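Training room check before a two-day Scrum course

Feltstead Training Centre, Room 2
Checked by: Mariann Katona
Date: January 25, 2018
Course: Scrum Master course, Stovia
Places booked: 15

Marks used: OK, Action, N/A. Comments go under the item. Items marked Action need to be closed before the doors open on the first morning.

Access and exits

1. Main door opens fully and is not wedged. OK
2. Rear fire exit clear on both sides. Action
Flipchart stands had been stored across the inside of the door. I moved them to the corner, but they belong in the cupboard on the landing. Same comment as in September.
3. Exit signs lit. OK
4. Evacuation plan on the wall matches the present layout. Action
The plan still shows the old partition between Rooms 2 and 3. Sevley have the drawings and have been asked for a new print.
5. Step-free route from reception. OK
The lift was working at the time of the check. One attendee has asked for this, so please check again on the morning.

Electrical

6. Floor sockets closed when not in use. OK
7. Extension leads within test date. Action
Two leads have no label at all. Taken out of the room and left with reception. Do not bring them back for the laptops.
8. Projector cable fixed down. OK
New cable cover fitted by Balogh. It is a bit stiff at the wall end but lies flat.
9. Trainer's laptop supply reaches the desk without crossing the walkway. OK 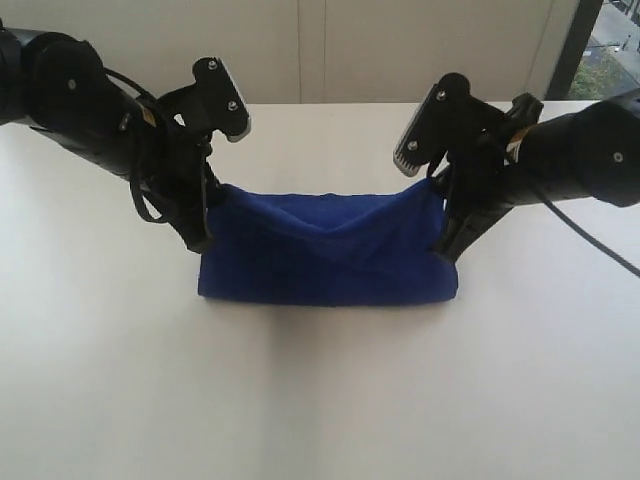
Furniture and layout

10. Tables set in groups, with room to walk between them. OK
The trainer wants teams to stand and move for the sprint planning exercise. Bags and coats must go on the rail outside or the walkways will be lost by mid-morning.
11. Chairs sound. Action
One has a loose back. Tagged and put outside. A replacement is needed from Room 3.
12. Wall boards fixed. OK
The boards take sticky notes well enough. No pins, please, and nothing stuck over the fire notice or the call point.
13. Freestanding board feet locked. OK
The lock on the left foot needs a firm push.

Heating, air and light

14. Heating on timer. OK
Set to come on at 6 in the morning.
15. Windows open and restrictors in place. OK
16. Blinds work and cords are tied up. Action
The cord nearest the screen has come off its cleat. Balogh to refit.

Catering and first aid

17. Urn on a stable surface away from the door. N/A
Drinks will be served in the lobby.
18. Allergy list passed to the kitchen. OK
19. First aid box full and in date. Action
Plasters low, eyewash out of date. Order sent.
20. First aider named for both days. OK
Name is on the card by the door.

Evening talk (main hall)

The public talk on the first evening has its own sheet, but these points affect both rooms.

21. Hall limit of 200 shown at the entrance. OK
Registration on the Stovia page should close at that number. They have confirmed that it will.
22. Course attendees know which stairs to use. Action
The trainer to mention it before the last break. The back stairs are locked in the evening.
23. Sign-in sheet for the talk kept apart from the course sheet. OK

Copies to Stovia and to reception at Feltstead. Open actions come back to me by email with the item number in the subject line.

M. Katona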